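Notes from the monthly cell safety and faults meeting, Prarness site, 13 October 2021

Present: the cell operators from both shifts, the maintenance lead, the controls engineer, the quality lead, and the floor supervisor in the chair. The Cuesta site joined by phone and could hear most of us most of the time.

## 1. Welcome and last month's notes

The chair thanked everybody for coming, and thanked the early shift in particular for staying past the end of a long day. Last month's notes were accepted with one fix: the spare gripper pads were ordered from Jandport, and we had written Tavley. The pads have come in and are in the second drawer of the maintenance cabinet.

## 2. The left arm fault on the sorting cell

This was the main business and took up most of our time, as everyone expected it would.

The left arm on the two-arm sorting cell let go of a part in mid-move, and then kept going through the rest of its cycle as if it still had hold of it. The part was a circuit board. It landed on the table, slid, and was caught by the arm on its next pass down. The arm pressed on it for 2 seconds before the force limit tripped and the cell stopped. No one was hurt and no one was inside the marked line at the time. The board was scrapped.

The operator on duty hit the stop button anyway, even though the cell had already halted, and the chair wished to have it written down that this was exactly the right thing to do and that we'd all like to see it done every time.

The controls engineer pulled the log and took us through it slowly, which was kind. The cell had run 1,028 picks since its last service. Over that stretch there were 14 entries where the left gripper reported "closed" with a grip width that didn't match any part we handle. The software wrote each one down and carried on. It was never set up to stop on that reading, only to record it, and the log isn't something the operators are shown.
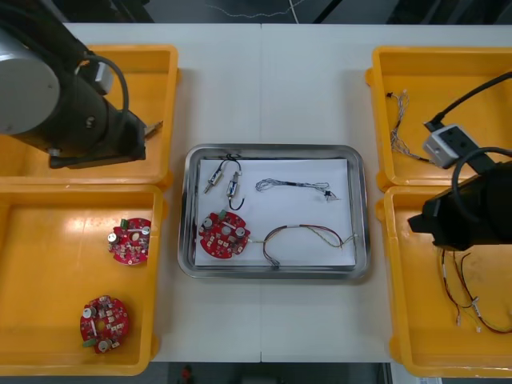

Maintenance believes the trouble is in the gripper cable on the left side, at the point where it bends most. The sheath came off the old one with a fair bit of wear under it, and wiggling it by hand made the width reading jump. There was a good long talk about how these cables are routed, with the late shift saying they have worried about it for a while. The left one loops from the top of the arm down toward the gripper, and the feeling in the room was that a loop like that gets flexed on every single move and ought to be treated as a wearing part. Cuesta said they clip theirs in two places and change it on a schedule. They will send over their drawing.

The quality lead asked whether other boards could have been gripped badly without being dropped. It's a fair question and we don't have a full answer. The 141 boards sorted in the same run have been set aside, and the quality lead would like each one looked over at the green connector and around the silver capacitors before any of them go on to the next step. The wire harnesses from that run will get a pull check as well — it's slow work, and the early shift kindly offered to take the first half of it.

Agreed:

- The left gripper cable is replaced before the cell runs again, and the right one is changed at the same time.
- A grip width that doesn't match a known part will now stop both arms and call the operator.
- The warning will show on the operator's screen in plain words. The late shift will suggest the wording.
- Slow speed only for the first full shift after restart, with maintenance close by.

## 3. Reaching in after a stop

The chair raised, gently, that a few of us have got into the way of reaching over the table to straighten a part while the cell is paused. A pause is a pause and the arms still have power. The key comes out first, and it goes in your pocket. There was some grumbling that the key switch is on the far side of the cell, and people had a point. The controls engineer will price up a second switch.

## 4. Anything else

The floor tape by the cell is lifting again. Maintenance will redo it while the cell is down.

Cuesta asked if they could visit in December to see the new stop working. They'd be very welcome, and were asked to bring the cable clips.

Next meeting same time, same room.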